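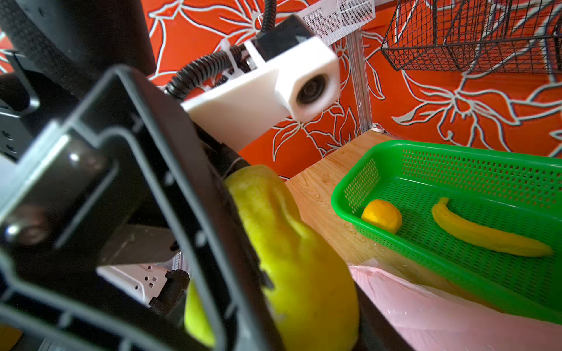

Wrist view, fruit in the gripper, green basket to the right. Sorting task, 7th May.

1/ A few posts on how we gather examples for the picking model at Runddale. People asked me after the January thread, and I was slow to write it. Sorry for that.

2/ The task is simple to say. Pick up one fruit, bring it to the green basket, let it go, move back. A person drives the arm through the whole motion, and we record the cameras and the joints together. One such motion is one example. We call it an episode.

3/ The wrist view is the one I trust most. When the fruit is held, it fills a big part of the view, and you see how the fingers sit on it. The orange and the banana in the basket are also in view, so the model can learn what "already placed" looks like.

4/ The yellow-green one is our hardest fruit. Half of the team says pear, the other half says mango. In the labels we write "green fruit" and the discussion is closed -- for now.

5/ This round we recorded 79 episodes. After checking we kept 60. I think this is a normal loss for us, but I would like it to be smaller.

6/ Why did we throw away the others? Mostly the driver waited too long above the basket. If you stop to think, the model learns to stop also, and it does not know what you were thinking about. Now we ask the drivers to decide where the fruit goes before they start to move.

7/ A second cause was the release. Some drivers open the gripper too high and the fruit rolls. It still lands in the basket, so the episode looks like a success in the table. I watched these ones again by eye and removed them.

8/ We do keep mistakes when the driver repairs them. A bad grasp, then a small move back, then a good grasp -- this is useful. In the last training the model had never seen a repair, and after one miss it closed on air again and again.

9/ On tools: recording runs with Mallet, and the episodes go to Botton for review. Mallet writes the start time by itself, but the end is marked by hand. Please mark the end after the arm has moved back, not at the moment of release. I cut 7 episodes too short because of this, and they were my own.

10/ Someone asked if we clean up the background. No. We leave the flowers on the wall and the pink plastic in front of the basket. Our older set was made on a plain white table, and the model from it became lost when we put it anywhere else.

11/ What we change between episodes: the place of the basket, its angle, and which fruits are inside at the start. What we do not change: the camera mount. We moved it once in the middle of a set and I had to split the set into 2 parts.

12/ Next we go to Kurmont and record the same task with different drivers. I want to see if their way of holding the green fruit is different from ours. If you have done a similar thing with new drivers, please tell me how long you let them practice before you kept the data.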